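Two Hands, One Rug: A Weekend with the Skasis Pair

I should say up front that I'm no engineer. I write about gadgets, I own too many of them, and when Emileo offered me a loan of its Skasis kit I said yes before I'd read the second paragraph of the email.

The kit is a pair of hand-held grippers, one per hand, with a camera on board. You do chores with them, they record how you did it, and the recordings go off to train robots. It rents for $892 a month, or you can buy it outright for $2769 (I did not buy it outright).

Litter turned out to be the best first job – crumpled snack bags on a big shaggy rug, where everything sinks in a little and nothing sits flat. Squeeze, lift, drop, repeat. I was hooked in minutes! 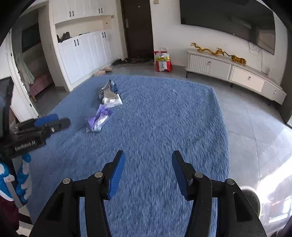
How it feels in the hand

Better than I expected, with one big grumble. The trigger is light and the jaws follow it closely, so you stop thinking about your fingers pretty fast. The blue pads are the star of the whole thing. They're grippy enough that I could pick up a flattened carton by one corner and it stayed put while I waved it around like a flag.

The grumble is my wrists. After 11 minutes without a break I wanted to put both grippers down and go make a sandwich. Emileo sells a forearm brace called the Bolger, and I think it should just come in the box.

Using two at once took me a whole evening to get used to. My left hand kept wanting to help my right, and the jaws kept bumping. Then it clicked, and I started giving each hand its own piece of trash, a carton in one and a wad of tissue in the other. So much faster.

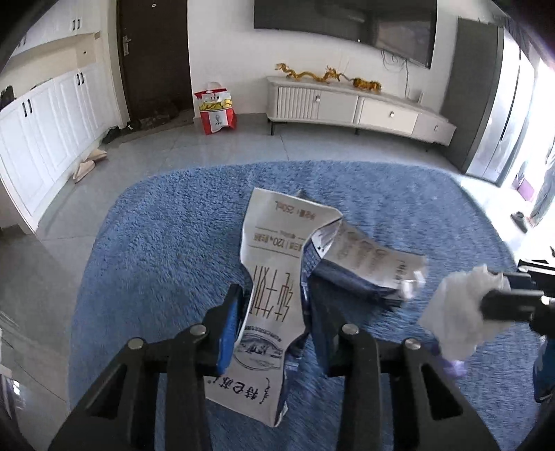 A milk carton in one gripper, crumpled tissue in the other.

The software is called Urneo, and it's fine. It sorts your clips, lets you toss the bad ones and holds up to 900 of them before it starts nagging you to upload. I'd love a bigger delete button. I'd also love it to stop chiming every time a clip saves – there's a setting for that, three menus down, and I found it the night before I had to send the kit back.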